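3.2 Open bins and the problem of reading a mixed load

The second part of our study concerns the sorting step in small second-hand and repair shops. In the interviews of the first part, the shop owners often said that sorting takes more time than repair itself, but they could not say where the time goes. We therefore looked at four shops, which we call here by the names of their streets or quarters: Gellow, Gosik, Ramadan and Lekier. All of them receive household goods from donors, and all of them put the goods first into open containers before anything is priced, cleaned or thrown away.

During the observation period the shops together handled 662 donated loads. A load is what one donor brings at one visit, whether it is a single lamp or the content of a whole kitchen. For each load the staff wrote down the time of arrival and the time when the last item left the container. From these loads, 174 were marked by the staff as "mixed", meaning that they held goods for more than one department of the shop. The mixed loads are the main subject of this section.

The shops differ in the type of container they use. Gellow and Lekier use rectangular bins with sloping walls, which stand on a table at the height of the hip. Gosik uses deep crates on the floor, and Ramadan changed from crates to bins in February, in the middle of our work. This change was not planned by us, but it allowed a small comparison inside one shop. The general form of a rectangular bin is shown in Figure 3.

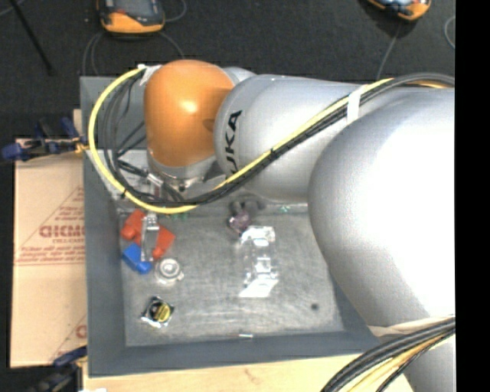 Figure 3. Gray rectangular bin with a robot arm reaching over it from the right.

The depth of the container had a clear influence on how the staff worked. With the deep crates, workers took the items from the top one after another and decided about each of them at once. With the bins on the table, they first moved the goods to the sides, looked over the whole load, and only then began to take things out. We call the first manner "serial sorting" and the second "survey sorting". Neither of them was taught in the shops. New workers seemed to adopt the manner that fits the container they found at their place.

Survey sorting starts slower. A visitor may even have the impression that nothing is happening, and one owner told us she used to be annoyed by it. However, it has an advantage for goods which belong together. A coffee pot and its lid, or a game and its pieces, often come into the shop separated in the same load. In serial sorting the pot has usually left for the kitchen shelf before the lid appears, and then someone must walk after it. The staff at Gosik have a shelf only for such single parts — they call it "the orphanage" — and on one visit we found it full.

At Ramadan, 18 mixed loads were recorded with notes on lost or separated parts, some of them before the change of container and some after it. This number is too small for a statistical test, and we do not offer one. The notes of the staff nevertheless go in the same direction as our own observations: separated parts are mentioned often for the crates and seldom for the bins.

A second point is the posture of the worker. Bending to a crate on the floor is tiring, and towards the end of the afternoon the workers at Gosik tended to tip the rest of a crate out on the ground. Such loads have a short sorting time in our records, but the goods had to be picked up again later, and this later work was not written down. The times from Gosik should for this reason be read with caution, especially those after 4 p.m.

We did not examine whether the color or the material of the container matters. Two workers at Lekier told us that they prefer light bins because dark objects are easier to find in them, but the shop owns too few of these bins to compare. The question of labels on the containers, which all four shops handle differently, is treated in Section 3.3.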